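Why Do Cups and Cans Roll About?

If you have ever knocked a cup over at breakfast (and I have knocked over plenty, so you are in good company), you will know that it rarely stays where it fell. Off it goes across the table, and somebody has to dash round and catch it before it reaches the floor.

The secret is in the shape. A drinks can is what we call a cylinder, with a flat circle at each end and one long curved side wrapped round the middle. Stand it on a flat end and there is plenty of can touching the table, so it stays put. Lay it on its curved side and only a thin line of it touches, so even a little puff of breath may set it going!

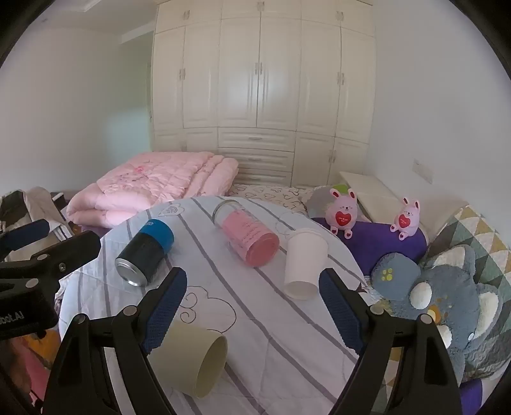
Why does a cup roll in a curve when a can rolls straight?

Most cups are wider at the mouth than at the bottom. The wide end has further to travel with each turn, so it swings round the narrow end and the cup goes in a big lazy circle.

My class in Plirport tried this one wet afternoon in June, with a cloth spread over the table first. A cloth is soft and a little bit rough, and it grips things gently, so everything rolled more slowly than it had on the bare wood. One cup didn't roll at all, as its handle got in the way.

You can try it at home with an empty can and a plastic cup. Give each one a small push, and then stand them both up again when you have finished, please!

Priya Castellanos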